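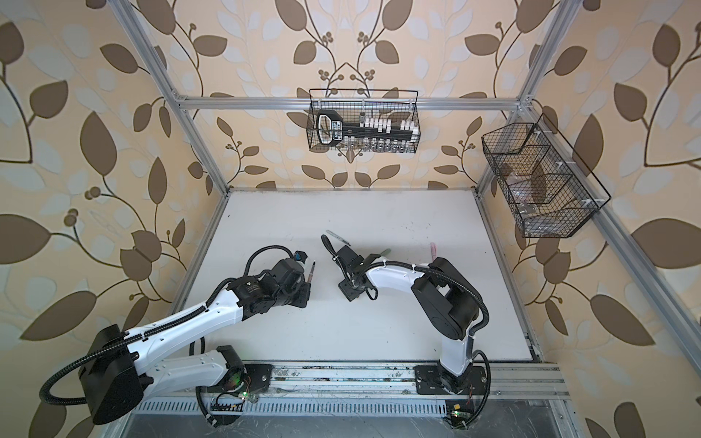
The Unit at Nirkbridge

My mother's furniture went into storage in October, the same week the house in Delorley was sold, and I told the young man at the desk I would be back for it in a month. He was kind enough to write that down.

The unit was number 186, up on the second floor, and it held a whole life if you stacked it right, which the two movers from Galbraith did, humming the entire time. In went the dining table with its leaves wrapped in old quilts, then the piano bench (the piano had gone to a church in Ferklow, and good riddance, my back says), and last of all her rocking chair, turned to face the door as though she might want to see who was coming.

Well, a month became a winter, and the winter became a good deal more. I kept paying, and every so often I drove the 13 miles over to Nirkbridge with a thermos of coffee, rolled up the door, and sat in the rocker for a while. I'd bring a rag along and polish whatever I could reach. I must have done that table's left front leg a dozen times, and never once the other three, with the boxes being in the way.

Then one spring morning my daughter called to say she had finally found a place, a small one, with a crooked porch and no furniture to speak of, and did I happen to know where a person could get a table.

I had to put the phone down and look for my glasses, though I didn't need them for anything.

The same two movers came, I'm happy to say, still humming. They carried the rocker out first, and I rode behind the truck all the way with my window down.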